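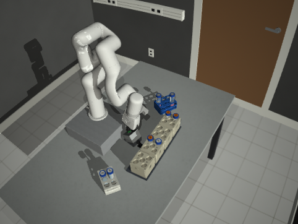
Tube racks in a row on the gray table.

Progress report, Ulleo well water project
Prepared by Iñaki Requena for Timothée Pichon, Aubert Fund
August 4, 2022

This report covers the second period of the grant. In the first period we chose the villages and trained the people who collect the water. In this period we did most of the sampling and started to give the results back to the families.

Sampling

We have now taken water from 69 private wells in the Custmont valley. Each well is visited 2 times, one time in spring and one time after the dry weeks. All the spring visits are finished. The second visits began in June on the north side, where the wells are less deep and the owners told us that the level goes down early.

Three owners asked to leave the project. Two of them are now connected to the town supply and do not drink from the well any more. The third did not give a reason and we did not insist.

Results until now

The most common problem is nitrate. It is higher in the lower part of the valley, near the corn fields, and this agrees with what the farmers expected. We found coliform bacteria in several old wells with a broken cover. For these families we wrote a letter the same week, and we telephoned also, because the mail is slow in the upper villages. Four covers have already been replaced by the owners.

We do not yet have a good explanation for the iron in the wells near the Flotico mill. We would like to see the autumn numbers before we write anything about it.
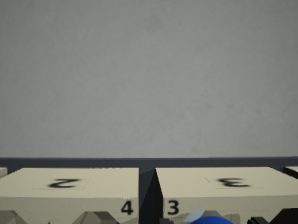
Two of the beige blocks, with the gray surface behind.

Money

The cost of transport was higher than planned. The road to the upper villages was closed for repair and the driver had to take the long way. We spent 2921 euros on transport in this period. We ask your permission to move a part of the printing budget to this line. The total of the grant does not change.

Public meeting

The meeting in the school of Custmont had 30 visitors. Most questions were about home filters, and if it is safe to water vegetables with high nitrate water. We will prepare a short sheet with answers, in both languages.

Next period

We will finish the second visits, repeat the tests for iron, and send every family its own page of results. The draft of the map will come to you with the next report.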